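Good practice corner: the table-clearing task

Hello again to all of you collecting for Verier this season, and a special welcome to the new households who joined us in April and are now old hands! We have had a lovely pile of questions about the table-clearing task, and since most of them touch on the same few rules, it seemed kinder to go through them together in one place.

The first is about what counts as trash. Our working rule, borrowed from the Dunitz handbook and softened a little, is that an item is trash if a guest in your home would throw it away without asking you. Empty wrappers and packets go in the bucket. A sponge stays on the table, even a tired one, and so does anything you would have to think twice about. If you did think twice, please write the item down in your session notes – the reviewers would much rather read a long note than guess.

The second is about two hands. When both grippers are working over the same table, only one of them should be reaching into the bucket at a time. Let the other one wait, open, and give it a moment before it goes for the next piece. We know this feels slow, especially when you have found a rhythm and the clips are going well, but collisions over the rim are still the most common reason a clip comes back to you.

Third, please stop at 47 clips in a session, even if you feel fresh. Take a break of at least 5 minutes after every 6 clips, put the grippers down properly and shake out your wrists. Several of you wrote to say you had been saving up the breaks for the end (we do understand the temptation), and we would like that to stop.

Last, a word on privacy, which we take from the Bonsu guidelines. Letters, medicine labels and family photographs close to the work area should be moved or turned over before you begin. Ordinary kitchen things can stay just where they are. We want homes that look lived in, and you needn't tidy up on our account.

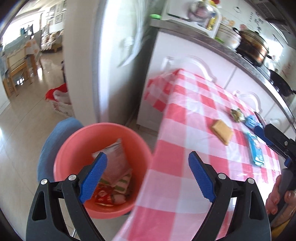 Battery care in cold weather

The Adero chargers do not like an unheated porch or garage, so please bring them indoors overnight from now until spring.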